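Knitwear notebook, September

Picked up again after lunch. The question for this batch is still the same one: how to fold heavier knits so they store flat and don't come out with a crease across the chest. The shelves in the Etcombe store are shallow and the old fold leaves a lump at the collar end that tips the stack over by the fourth or fifth garment.

Morning was spent on the scales. Anything over 600 g goes in the heavy pile and gets stored flat, never hung. The light pile can go in drawers. Two of the cardigans sat right on the line and I put them with the heavy ones.

Washed pieces from the last round are all dry. The Eltum wool wash left less smell than the one before it, but it takes a second rinse. I gave everything two and wrote it on the tub so we don't argue about it next time. No felting that I can find. One cuff on the gray crewneck has grown about a finger's width and will need blocking again.

Worktable

The table is too hard and too slick for this. Fine gauge slides on it and you end up holding the hem down with your elbow. Moved everything over to the bed and put a plush blanket down. Knit grips the pile and stays where you lay it. The drawback is that the surface gives, so you can't press a fold sharp, but for storage we don't want it sharp. Anything that has to be measured should still be done on the table.

Olive knit

Heathered fine knit with ribbed parts, olive-brown. The smooth panels behave. The rib is the trouble: it pulls in on itself and stands up in a ridge wherever it is folded along its length. Where a rib meets a seam on the slant it wants to roll, and the corner turns over so the inside shows. I tried smoothing the rib outward from the seam with the flat of the hand and it came back within a minute. 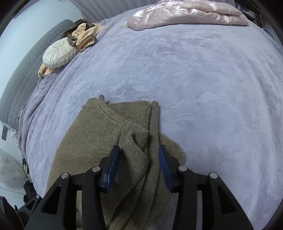 Fold tests

Method A, the old one. Sleeves crossed on the back, sides in, bottom up to the collar. Quick, but four layers of rib land in the same place. Stack height at the collar end 7 cm on the heavy crewneck, noticeably less at the hem end. No good for the shelves.

Method B. Sleeves laid straight down the back, one on each side of center, then sides in just past the shoulder seam, then thirds from the hem. Even thickness, 6 cm all over. Takes longer and the first sleeve tends to drift while you do the second. Works better if the sleeve is patted down from the shoulder and left for a moment before touching the other one.

Method C, rolled. Fine for the light pile. On heavy knits the roll opens by itself unless it is tied, and a tie marks the wool. Dropped.

B it is for everything over the line. For ribbed pieces, keep the fold off the rib where possible and go across it if you have no choice – never along it. A sheet of tissue inside the last fold helps hold the curve. We have some 130 sheets left in the Hao carton, enough for this batch and a bit of the next.

Other notes

– Seams should be found by touch first, then laid. Going by eye on dark colors I put two side seams out of line and had to start over.
– Shake each piece once, gently, held at the shoulders. Holding by the hem stretches it.
– Plush sheds a little. Go over dark pieces with the soft brush before they are bagged. The lint roller leaves a tacky feel on wool, don't use it.
– Brornholm bags are the right width for B but too long. Fold the open end under, no clip.
– The cedar blocks have gone faint. Sanded one to see if it comes back. It does, a bit.

To do

Block the gray cuff again and pin it to the same length as the other one.
Redo the shelf labels, weight first and then color.
Try B on the cable-knit pieces. I expect the cables to hold the fold open and may need to go to halves instead of thirds.
Look at the olive one again after a night folded, before it goes in a bag. If the rib has left a line, steam from the inside at arm's length and lay it flat till cool.
More tissue, same weight. The thinner kind tears on the second use.

Stopped at 4:40. Heavy pile still half to do.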